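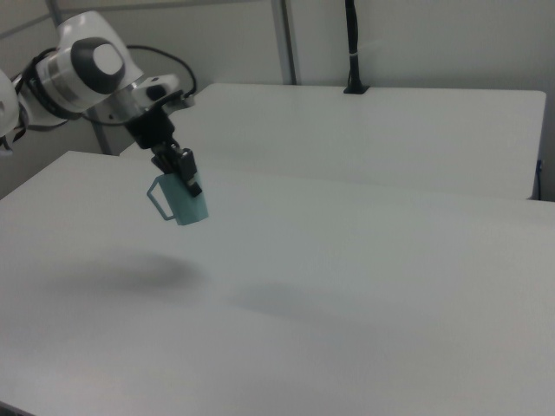
Janaka Khondokar writes in reply to our last update that staff at Ciltby were told about the new handling arms only after the tables had been ordered, and asks whether the same will happen at Arkalell. We are grateful for the comment and set out our position in this thread.

1/9 The criticism is fair. The order for Ciltby was placed before the staff meeting in April. At Arkalell the meeting comes first, and no order will be signed until the notes of that meeting have been shared with every shift.

2/9 The work concerned is the handling of returned tableware: picking up mugs, bowls and beakers, turning them for checking and setting them down for packing. At present 39 colleagues at Arkalell do this by hand for all or part of a shift.

3/9 A mug is a harder item than it may seem. It can be gripped by the rim, the body or the handle, and each grip leaves it hanging at a different angle. Colleagues from the packing benches have been asked to advise on which grip suits which item, and their time is paid at the usual rate.

4/9 No post will be removed as a result of this change. That commitment is in writing, and copies may be requested from the Subramaniam building office.

5/9 Some posts will change. Checking for chips and cracks stays with people. Lifting and placing will pass to the arms in stages, beginning with the night shift, where we have had the most difficulty filling places.

6/9 Training lasts 40 hours and takes place in working time. It covers safe stopping, clearing a dropped item and reporting a fault. Those who do not wish to train may stay in their present role or ask to move to Jivley.

7/9 Several colleagues have asked about pace. Targets for hand packing will not be raised to match the arms. Break times are unchanged.

8/9 We have also been asked who may stop an arm. Any member of staff may do so, at any time, without first asking a supervisor. A stop made in good faith will not be treated as a conduct matter.

9/9 The staff meeting for Arkalell is on Dec 20, 2023, in the canteen, with 2 sittings so that both shifts can attend. Written questions may be left at reception beforehand. Answers will be posted on the canteen board and in this thread.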